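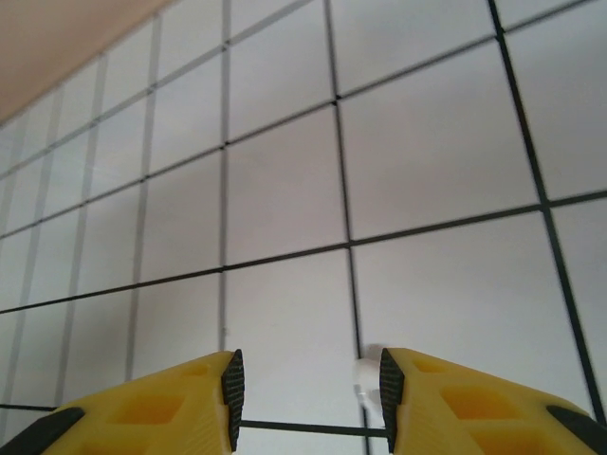

White tile, dark grid lines. Slide 1, leave it up while people sit down.

Okay, good morning. The title in the program is "Does Your Grout Need Sealing?" My short answer is probably less often than you've been sold it. I'll spend most of the half hour on why I doubt the usual advice.

Start with the sales pitch. You've all heard it: seal every year or the floor will stain, mold will get in and the tile will lift. Three claims. They get said in one breath, and people nod at all of them because the first is partly true.

Staining: yes, plain cement grout soaks things up. Coffee, wine, mop water. A sealer slows that down. It does not stop it, and the label on the bottle usually says so in small print. (Pause. Ask who has read one. Don't wait long.)

Mold: it grows on soap film and skin oil sitting on the surface. Sealer under the film does very little. A window fan and a brush do more.

Lifting: I have pulled up a lot of loose tile and I blame the bed under it nearly every time. Bad coverage, a floor that flexes, a rushed job.

Now the Brollach survey, which somebody will bring up if I don't. 2,642 households got the form and 1,281 sent it back. People who sealed were happier with their floors. Sure. They also mopped more, and the survey didn't separate the two. Yee-man Yip asked for the raw answers and is still waiting.
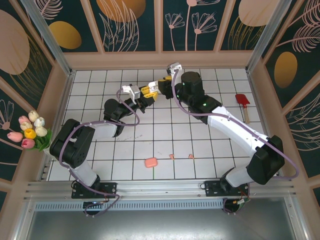 Color is where I'd put my money, before any bottle. Dark grout hides daily dirt, and light grout shows every spill by Sunday. White tile with dark lines, as on the floor beside those tulips, already has the easy half of the problem solved. The tulips are artificial, so no vase water to worry about either. What dark grout does show is haze and hard water marks, and the showroom won't mention that.

Test at home: a few drops of water on the joint. If they bead, leave it alone. If they soak in and you care, seal it. If you don't care, go have lunch.

Epoxy grout: skip unless asked. If Valeriano Soler is in the room he will ask.

Cost slide. 70 dollars for a kit you may not need. Let them look at it. Then questions.

Related talks
Elaine Lacerda: Hard Water, Soft Promises
Ka-ming Mok: Reading a Flooring Quote
Shuk-fan Tsao: When to Rip It Out

100 shares | 7 comments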